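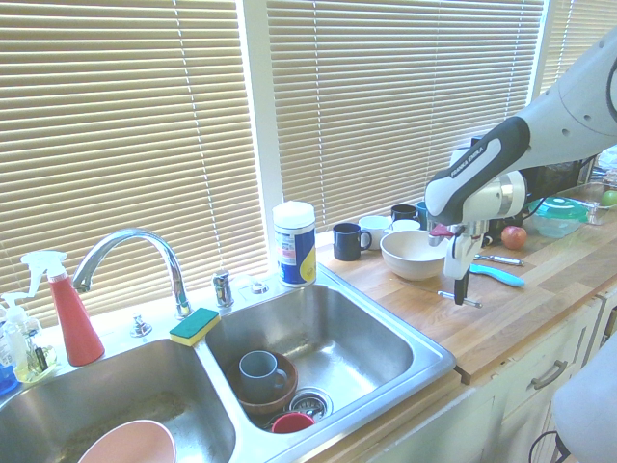
Kitchen Cleaning and Safety Checklist: Rental Unit 4, Benavides House

Checked by: Mei Castellanos
Date: Tuesday, December 1, 2020
Last full check: July
Result: Passed, with five items to fix

How to read this list

Each item is marked OK, FIX or WATCH. OK means nothing needs to be done. FIX means it has to be done before the next tenant gets the keys. WATCH means it can wait, but look at it again at the next check. Comments are under the item they belong to.

1. Sink and drains

1.1 Drains run clear in both basins: OK
Filled each basin to the halfway mark and let it go. No backup from one side into the other.

1.2 Trap and supply lines under the sink: WATCH
Dry to the touch. There is a white crust on the nut of the cold shutoff valve, so it has leaked at some point. Wiped it off with vinegar. If the crust is back next time, replace the valve.

1.3 Faucet aerator: FIX
Full of grit. Unscrew it, soak it overnight in white vinegar, brush it out and put it back with the washer the right way up. Last time the washer went in upside down and the faucet dripped for two weeks.

1.4 Sponges and brushes: FIX
Throw out the old sponge at every turnover, whatever it looks like. New ones are in the hall closet, second shelf.

1.5 Caulk line at the back of the sink: OK
Redone in July. No gaps.

2. Dishwasher

2.1 Filter: FIX
Greasy, with rice in it. Wash in hot water with dish soap and an old toothbrush. Do not use steel wool on the mesh.

2.2 Door gasket: OK
Wiped down. Some dark spots at the bottom corners came off with a damp cloth.

2.3 Spray arms: OK
Both turn freely. Cleared two holes in the lower arm with a toothpick.

2.4 Empty hot cycle with a cup of white vinegar on the top rack: OK
Done. Never run vinegar and bleach in the same cycle, and do not follow one with the other the same day. This applies to the whole kitchen.

3. Coffee maker and kettle (both Vundden)

3.1 Descaled: OK for the kettle, WATCH for the coffee maker
The kettle came clean with one round of citric acid. The coffee maker still brews slowly after two rounds. I would give it one more try before buying another.

3.2 Cords and plugs: OK
No cracks, no heat marks at the plug. Keep both cords behind the appliances and away from the stove side.

3.3 Automatic shutoff: OK
Kettle clicks off at the boil. Coffee maker warming plate shuts off by itself.

4. Counters and food surfaces

4.1 Surface clean and dry: OK
Washed with warm water and a little dish soap, then dried with a towel. Standing water is what ruins wood counters. Do not leave wet cloths or dish racks on them overnight.

4.2 Oil finish: WATCH
Put a few drops of water on it. They beaded in most places and soaked in near the sink. Oil the sink end with food-grade mineral oil before spring, leave it on for a few hours, wipe off the rest.

4.3 Ink, dye and food stains: OK
One ink mark came off with rubbing alcohol on a cotton ball. Test alcohol on a hidden spot first, and re-oil where you used it.

4.4 Cutting boards: FIX
The big board has deep cuts and holds a smell of onion even after salt and lemon. Replace it. The small one can stay.

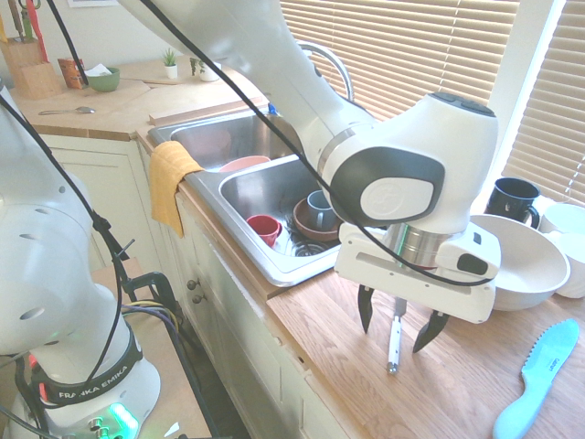
5. Stove, oven and hood

5.1 Burners light and burn evenly: OK
Front left was slow to light. Cleaned the igniter with a dry brush and it now lights on the first try.

5.2 Hood filter: FIX
Needs a soak in very hot water with baking soda and dish soap. Let it dry fully before it goes back. A greasy filter is a fire risk, so this one comes first.

5.3 Oven interior: OK
Cleaned with baking soda paste left overnight. The rack runners are a bit stiff.

5.4 Fire extinguisher: OK
Needle in the green, pin in place, tag in date. It hangs by the hall door, where you can reach it without passing the stove.

6. Refrigerator

6.1 Temperature: OK
Thermometer left on the middle shelf for the length of the visit. Stayed below 40 degrees.

6.2 Door seal: OK
Closed it on a strip of paper in several spots and the paper held each time.

6.3 Drip pan and coils: WATCH
Vacuumed the coils as far in as the hose would go. The back needs doing with the refrigerator pulled out, which takes two people.

7. Cleaning supplies

7.1 Labels and storage: OK
Everything is in its own bottle. The Tivden degreaser had been put into a spray bottle with no label, so I poured it out. Please keep products in what they came in.

7.2 Out of reach of children: OK
Cabinet latch works. Bleach and ammonia products are on separate shelves.

7.3 Stock: WATCH
One box of dishwasher tablets left. Order from Kirnier with the next delivery. Budget for the kitchen is $200 and we have spent $88 so far, not counting the cutting board.

8. Drawers, knives and flatware

8.1 Drawers open and close all the way: OK
Rubbed candle wax on the runners of the bottom one.

8.2 Sharp knives in a block or guard: OK
None loose in the drawers. Carving knife has its guard on.

8.3 Water spots and rust on flatware: OK
Spots come off with a cloth dampened with vinegar. Rinse and dry right away. For small rust specks use a baking soda paste and rub along the length of the piece. Take knives out of the dishwasher while they are still warm and dry them by hand, and keep them away from salt water and lemon juice.
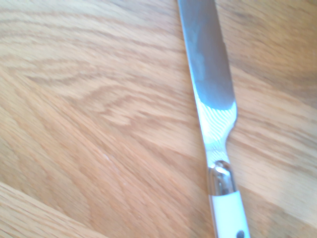 Table knife, stainless steel blade with white handle. See item 8.3.

8.4 Handles tight, no cracks: OK
Checked the cooking knives and the everyday set. Anything with a loose handle goes in the trash, wrapped in newspaper and taped.

Open items from this check

1.3 Faucet aerator
1.4 Sponges
2.1 Dishwasher filter
4.4 Large cutting board
5.2 Hood filter (first)

Work order number for all five: 517. Write the number on the receipts and leave them in the envelope inside the pantry door.

M. Castellanos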